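The Bed Is Where the Laundry Lives Now

February 13, 2018

Filed under: House, Grumbling

I own a chair whose whole job was supposed to be holding clothes that were too dirty for the drawer and too clean for the wash. It's a good chair. It came from Porell, the secondhand place out past the water tower, and it has arms, which matter, because arms can hold a surprising number of cardigans. For two years the chair did its work and I never thought about it.

Then I got ambitious and decided the chair should be for sitting.

So the clothes moved to the bed. Then the towels followed the clothes, and the spare blanket followed the towels, and by the end of January I was sleeping on a strip of mattress about as wide as an ironing board, curled around a pile like a dragon with very poor taste in treasure.

I've been meaning to write about the bedroom since I moved into the Mornon house. I've written 700 words on grout. I've written about the gutter, twice. The bedroom kept getting put off because there's no before and after to show. There's only a during, and it has been going on for quite a while.

Anyway. I spent last week making the bed into a bed again, and I have opinions.

First: the stripping. Everyone who gives advice on this says to take everything off and start with the bare mattress, and everyone who says so has somewhere to put everything. I put it on the chair. The chair disappeared. I then put the rest on the floor, where it picked up whatever is on my floor, and that meant a second load of wash I hadn't planned on. By noon I had a beautifully bare mattress and no visible carpet.

The mattress, while we're on the subject, has a label sewn to it that says how often you should rotate it. I have now read the label. That's as far as that went. (Fine, I rotated it. It took me a good half hour and I knocked the lamp over with one corner. It feels exactly the same, only now the dip is by my feet.)

Second: sheets. I've got 7 fitted sheets and two of them fit. The rest belong to beds I no longer have, including a narrow one I sold before I left the apartment, and one that must be for a bed that never existed, because it's almost square. I've kept them all this time on the theory that a sheet is always useful. You can paint with a sheet! You can cover the tomatoes! I don't paint, and the tomatoes died in July without any help from the weather. Five sheets went in the donation bag, and I took one back out the next morning, so call it four.

I also tried, again, to learn how to fold a fitted sheet. I watched a video with 3393 comments under it, nearly all of them from people saying it had changed their lives. I followed along, corner into corner, flip, tuck, and ended up with a sort of cotton dumpling. The dumpling went on the shelf. It sits next to the other dumpling. I am at peace with the dumplings.

Third, and this is where I get sentimental for a paragraph, so skip ahead if you've got things to do: bedspreads. I don't have a duvet. I had one for a while, a big white one in the style of every hotel, and it spent its life either on the floor or bunched up at one end of its own cover like something hiding from me. I went back to a bedspread. You shake it out, it lands, you tug the corners, and you've made a bed. It takes less time than it takes the kettle to boil. If you're cold you add a blanket, and if you're hot you kick the blanket off, and at no point do you have to climb inside anything with a clothespin in your teeth.

The trouble is that a bedspread is flat, and a flat thing in this house is an invitation. I shook mine out, smoothed it down, stood back with my hands on my hips like somebody in a paint commercial, and went to get a glass of water. I came back carrying laundry. I put it down on the bed. I don't remember deciding to do that. My arms did it.

I've thought about why, and I think it's the height. The bed is exactly as high as my hands when I'm tired. The dresser is too tall to drop things on, the chair is around the other side, and the hamper has a lid. Never buy a hamper with a lid. Mine is a Cardoso, it's very handsome, and in practice it's a small table that I keep towels on top of.

So there's a rule now. Anything that lands on the bed has to be folded or hung up before I'm allowed to turn on the radio. It's a stupid rule but I like the radio. The first evening it worked so well that I folded everything in sight, including a dish towel that had wandered in from the kitchen, and then stood there looking for more. The second evening I found out that I can hum.

By the fourth day I'd settled into a middle way, where big things are allowed to wait and small things aren't. Socks multiply if you leave them. A big cloth just lies there. 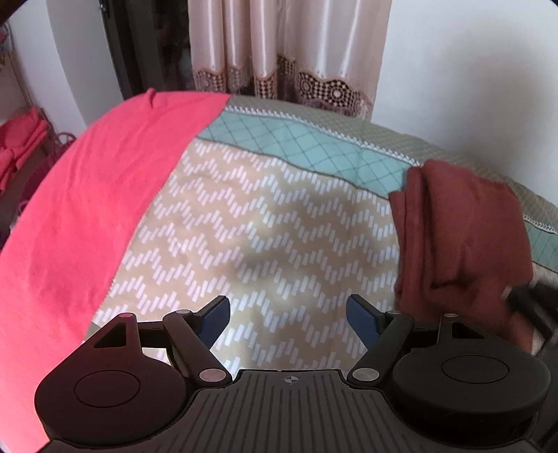 The big things are the hard ones, anyway. A shirt has a shape, and the shape tells you where to fold it. A large piece of cloth has no suggestions for you at all. You pick up one end and the other end is somewhere behind you. You hold it out at arm's length, and your arms turn out to be two feet shorter than the job needs, so you pin the middle under your chin and fold it against your own chest and come out with something vaguely trapezoidal. I believe it's meant to be done by two people, walking toward each other as in a country dance. I've tried it with one edge shut in a drawer. It works until the drawer opens.

What I do now is fold them on the bed, with the bed doing the job of the second person. Spread it out, fold it in half toward you, walk around, fold it in half the other way. It's slow and there's a lot of walking. But the edges meet, more or less, and I've decided that more or less is the house standard.

I had a plan to put everything in boxes underneath. I went as far as pricing the flat ones on wheels from Skenow, and they claim to hold up to 200 liters, a number that means nothing to me, since I've never poured my blankets into a jug. Then I got down on my stomach with a flashlight and found that there's a bar running across the bed frame at just the wrong height, and also a slipper I'd given up on. No boxes. One slipper. I'd thrown its partner out at Thanksgiving.

The linens went on the closet shelf instead, in stacks, with the things I use at the front and the things I feel guilty about at the back. I'd recommend that system to anybody. I know some people roll their towels, and I tried it for a day, and every time I took one the rest came down on me like logs. Flat stacks. Heavy at the bottom. Leave a gap at the top so you can get your hand in without taking a layer of skin off on the shelf above.

Curtains I'm leaving alone. I did take the vacuum brush to the tops, standing on the chair (see? it's a useful chair), and what came down I'd prefer not to discuss. They need a proper wash, by hand, on a day with some wind, and February around here offers the wind and nothing else. They'll keep until spring. They've kept this long.

Where things stand now: I can sleep with both elbows out. The hamper lid is off and leaning against the wall, and I suspect that's where it will live until I move. The donation bag is in the trunk of the car, which as everyone knows is the first of several stages. The chair has one cardigan on it, and I'm watching that cardigan closely.

Next time, the hall closet, if I can get the door to open all the way. There's something behind it. I think it's the vacuum I replaced.

Posted in House. Comments are open, but if you're going to tell me about the fitted sheet trick with the elastic facing up, I've tried it.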